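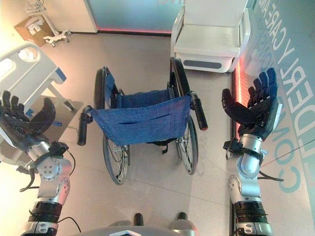
Rural Energy Systems, Session 5: Mini-grids and who pays for them
Notes by Chibuzor Jibrin

Last time we finished with the main grid and its long, leaky lines. Now for my favourite part of the whole course — small grids that serve one village or a handful of them! Please read the Onuoha case before the seminar, even if you only get through the first half.

What is a mini-grid?
A small power station (solar panels, a river turbine, a diesel set or a mix) joined to homes and shops by its own local wires. It can run alone, or be tied to the main grid later. Keep that "later" in mind, because it causes most of the arguments we'll come to.

The Onuoha case
Onuoha sits 21 km from the nearest substation, with a river crossing in between. Prukico, a small private operator, built a solar and battery system there with 14 km of local line and now serves 3,620 people. The first thing I love about this one is the load curve. Look at it closely! Almost nothing at dawn, a bump at midday when the grain mills run, then a great big hump after sunset when everybody wants lights, fans and the football. The panels give most of their power at noon, so the battery has to carry the evening, and the battery is the dear part.

Prukico's answer was to charge less per unit between ten and three. The millers shifted their work, a welder set up shop, and the evening hump stayed where it was but mattered less to the accounts.

Fixed charge or pay as you go?
Drurkport tried a flat monthly fee. Simple to collect, easy to explain, but homes with one bulb paid the same as the cold store, and you can guess how that went down. Okel put in prepaid meters instead. Bills got fairer and unpaid debts shrank, though income dropped sharply each February when farm money ran low.

Terms to know
Load factor: average demand divided by peak demand.
Connection cost: what it takes to wire up one more customer.
Cross-subsidy: one group pays above cost so another can pay below it.

For the seminar
Work out what happens to Prukico if the main grid reaches Onuoha in year 5 of its licence. Who should own the wires then? Bring a rough sum and a view you're ready to defend — I'll be taking the other side, whichever one you pick.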